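Can a robot tidy your bedroom yet?

Reading time: 2 minutes

Imagine waking up on a messy morning, shouting "Robot, tidy up!" and going off for breakfast. Brilliant! So can machines do our chores yet?

Some can, a bit. A robot vacuum can trundle round the carpet. A washing machine is a kind of robot helper too, though somebody still has to fill it.

Picking things up is much trickier. Your hand can feel if something is squashy or slippery, and you change your grip without even thinking. A robot has to work all that out, and it has to start again with every new object!

Bags are some of the hardest places of all. The sides crumple, and things hide under other things.
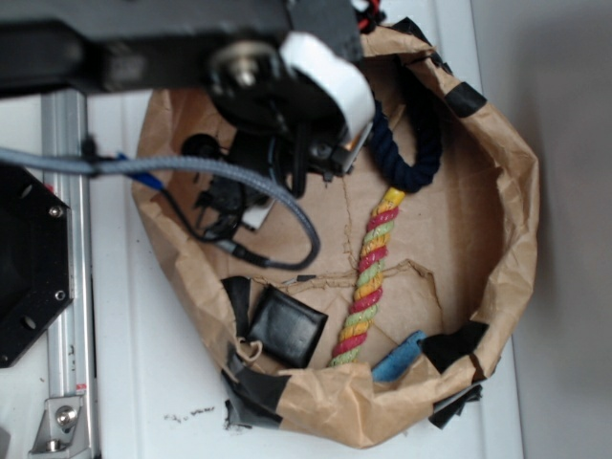 By S. Howlader | 2018-09-08

Look inside the paper bag and you'll find two twisted ropes, one dark blue and one stripy with yellow, red and pale green. Rope is a real puzzle for a gripper, as it bends whichever way it likes. The flat black pouch is a different sort of puzzle. How would you pick it up if you only had stiff fingers?

Try it at home! Put on thick gloves, shut your eyes and pull a sock out of a shopping bag. Then try a coin!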